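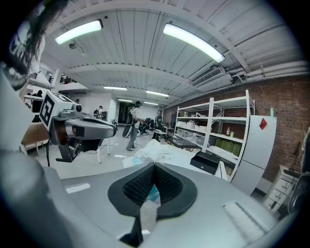 Pad and grille side, with the marker cube at left.

10th May

Casting slip, batch 7 of the Mirham white body. Continuing from the February batches, which gelled in the bucket overnight and left soft spots near the foot ring. Aim for this batch: hold the density at 1.78 and find the deflocculant level by small additions, then run two casts in the same mold without drying it between.

Mixing. Water in first, then half the sodium silicate, then clay in small scoops with the Gravley mixer at its lowest speed. Scraped the wall of the bucket twice. No scrap went in. Batch 5 had trimmings in it, and I still can't separate the effect of the trimmings from the effect of the hard water, so this one is new clay and filtered water only. Sieved after mixing. The 200 mesh clogged almost immediately with fine lumps, so backed up to 80 mesh, let the slip stand through lunch, and put a sample through the 200 afterward. Residue on the sample was a little mica and one brush hair.

Density. Plastic cylinder, tare 36 g. Filled to the 200 mL line, gross 392 g. Net 356 g, so 1.78. Repeated after the slip had stood and got the same reading. Bubbles were skimmed off both times before reading the line. The glass cylinder is chipped at the lip and should not be used for this.

Deflocculant. Added the second half of the silicate in 1 mL steps, stirring five minutes after each and timing the drain through the Sugawara flow cup.

Start: 71 s
+1 mL: 54 s
+2 mL: 43 s
+3 mL: 38 s
+4 mL: 37 s

Stopped at 4 mL. The last step changed very little, and going past the minimum would put us on the wrong side of the curve, where extra silicate thickens the slip again and the casts come out brittle. In hindsight 3 mL would have been the place to stop. Slight skin on the surface after ten minutes uncovered. Gel check after 15 minutes standing: 49 s, recovered to 38 s on stirring. Acceptable. Batch 4 under the same check would not leave the cup.

Cast 1. Cunudar pitcher mold, two-part, body only, handle cast separately later. Mold dry weight 1,633 g with the straps off. Filled in one pour down the center, topped up twice. Drained at 18 minutes at a low angle and left inverted on the slats. Released from the rim at 50 minutes, opened at 75. Wall even by touch, thinner at the spout as usual. No soft area at the foot. Trimmed the spare with the curved knife and weighed the piece straight away: 429 g.

Mold after cast 1: 1,682 g, a gain of 49 g.

Cast 2. Same mold, strapped again immediately. Drained at 18 minutes to keep the comparison honest. Took noticeably longer to let go at the rim, 70 minutes, and I opened it at 95. The piece was floppy at the belly and took a thumb mark when lifted. Mold after cast 2: 1,726 g, a gain of 44 g.

Dry weight, cast 1, out of the cabinet: 342 g. Water at demolding was therefore 87 g, or 20.3 percent of the wet weight. Cast 2 is still in the cabinet on the lower shelf.

Check on the water. At 1.78, taking 2.6 for the solids, the slip is 71 percent solids by weight. 342 g dry corresponds to 480 g of slip, so 51 g had to leave the cast before demolding. The mold gained 49 g. The spare is not in either cast weight, so the agreement is better than it has any right to be, and I would not lean on it. Next time weigh the spare separately.

Seam. Faint raised line on the handle side in both pieces. The register key on that half has worn and the halves shift slightly if the upper strap is tightened first. Tighten the lower strap first. If the line persists, the working mold should be retired and a new one poured from the case.

Hinata Kudo asked whether we can get two pitchers a day from each mold for the Cunudar order. On these numbers, yes for the pour, but the second needs a longer stand before draining and a longer wait before opening, and the mold would have to go in the cabinet overnight every night. I would rather pour a second mold. Hinata to look at how much plaster is left.

To do:
Repeat at 3 mL silicate, everything else the same.
Drain cast 2 at 23 minutes and compare wall sections with a cut piece.
Weigh the spare.
Flow cup reading on what is left in the bucket tomorrow morning, before and after stirring.
Fresh blade on the trimming knife.
Lid on the bucket is cracked, plastic sheet under it for now.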